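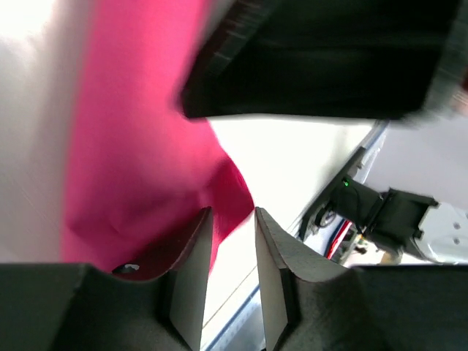 Why does the planner stall before the second grasp? The cloth mask goes stale after 613 ms and the Plevlow node refuses to plan on old perception data.

Raised the timeout to 2000 ms in the branch. Stalls gone in replay, but the grasp point now lags when the fabric swings — a worse fault. Put it back. Moved segmentation to its own thread instead and cut the queue from 10 to one.

Sikder logs still use the wrong clock. Wrote a small script to shift them before they go into Nollico. Ugly, but it runs.

Left the replay going at 2110. Tomorrow: wrist collision margins, both arms.

Home | Diary | Notes | Code | Archive

© Rodberg bench diary | Contact | Back to top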